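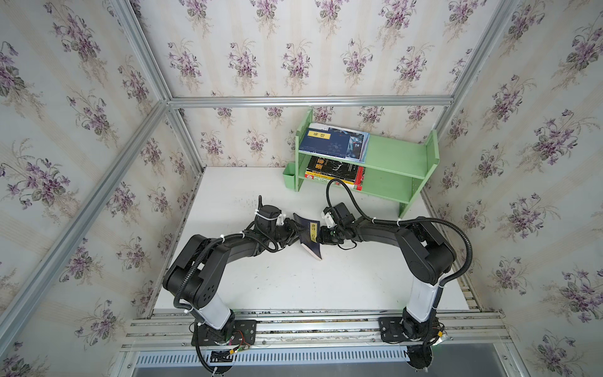

Two black robot arms at a white tabletop, the left holding a blue paperback labelled 唐诗三百首

Brulholm was a small bakery and food brand making rye crispbread, oatcakes and later a seeded cracker sold as Flelier. Founded by Arif Krishnan, a former hotel pastry chef. Based in Kerr for its whole life, first in a rented kitchen behind a butcher's shop and then in a former seed store on the harbour road. Best known for the round crispbread with a hole in the middle, and for the row over its supply deal with the grocery chain Skustatero.

Background

Krishnan had baked crispbread at home for some years before selling any. Early batches went to a cheese stall at the Kerr Saturday market, packed in brown paper, no label to speak of. The stallholder put the trade name on by hand. Brulholm is the name of a field near the first kitchen, not a family name as is sometimes given.

The first kitchen had one deck oven, a domestic mixer and a long table. Dough was rolled by hand with a knobbled pin. Output was small and uneven; cafes were told on the Monday what they would be getting that week, not the other way round.

The move to the seed store came after a run of good Christmas orders. Bank loan turned down, then granted by a second lender on worse terms. The building needed a new floor and drains before it could be passed for food use, and the work overran. Trading carried on from the old kitchen in the meantime, with finished goods stored at the new site, an arangement the local environmental health officer allowed on condition that everything was sealed before it was moved.

Products

Crispbread. Rye, water, salt, a rye sourdough. Sold in stacks tied with string, later in a 200 g carton. The string was dropped because shops complained of breakages. Caraway and plain were the standing flavours, with a smoked salt version in winter.

Oatcakes. Pinhead and medium oatmeal, made with rapeseed oil. Rougher than most supermarket oatcakes and rather prone to crumbling. Sold mainly in the north of the region, where they kept a loyal following. Never sold well elsewhere.

Flelier. A thin cracker with linseed, pumpkin and poppy. Krishnan's attempt at something a larger shop would take. The word has no meaning and was picked from a list by the packaging designer. Sesame was in the first recipe but came out early on, chiefly to keep one more allergen off the site.

A ginger biscuit was made for one season. Not repeated.

Ingredients and method

Rye was bought from a single farm and milled off site. The bakery made a good deal of this in its publicity, though the oats came through an ordinary wholesaler and it never claimed otherwise. Crispbread was docked, baked hard on stone, then left in a drying room overnight. The drying room was the bottleneck. Extra oven space at the seed store did little to raise output until the drying racks were replaced.

Moisture was the usual fault. Damp weather off the harbour got into the packing room and cartons went soft, with a string of returns from inland shops one autumn. An inner bag was added afterwards. Customers who had liked the plain carton wrote in to object.

Skustatero supply deal

Skustatero, then a mid-sized regional grocer, took Flelier on trial in 3 stores and later across its delicatessen counters. For Brulholm this was by far the largest account it ever held. Terms were never published. According to Krishnan, the bakery had to fund its own in-store tastings and accept a deduction for unsold stock, and the deductions ran well above what had been expected.

Trouble followed over labelling. The chain asked for a redesigned pack with its own style of nutrition panel, and then for a change in pack weight when cartons for the old size had already been printed. Brulholm was left with the old cartons and sold them off, filled, at the factory door. The chain said that the change had been agreed in writing. Krishnan said it had been mentioned in a phone call.

The account was ended on Tuesday, October 15, 2019, by the bakery, not the retailer. Trade press reports at the time had it the other way round and some were corrected. A claim for £445 in disputed deductions was settled privately; a small sum, but Krishnan pursued it as a matter of principle and it drew more coverage than the loss of the account itself.

Later years and closure

Without the chain the bakery went back to cafes, farm shops and post. Flelier was dropped from the main list, then brought back after requests. Staff fell to 3, all part-time apart from Krishnan. Butter, oil and packaging costs were all up (butter was used only in the ginger biscuit and so is wrongly listed in some accounts of the closure).

Production stopped one September, when the lease on the seed store ended and the owner would not renew on the same terms. No insolvency. Suppliers were paid. The oven was sold to a pizza business and the drying racks went to a herb grower. Krishnan went on to teach baking classes and has turned down offers for the name.

Reception

Food writers were mostly kind about the rye crispbread, less so about Flelier, which one regional reviewer called "perfectly nice and a bit lost". The caraway version was stocked by several cheesemongers well outside the area. Criticism tended to be about price and breakages. Breakages above all, and the bakery sold bags of broken peices at the door for most of its existance, which by some accounts outsold the whole ones.

See also

Crispbread
Oatcake
Kerr market
Supplier deductions in grocery retail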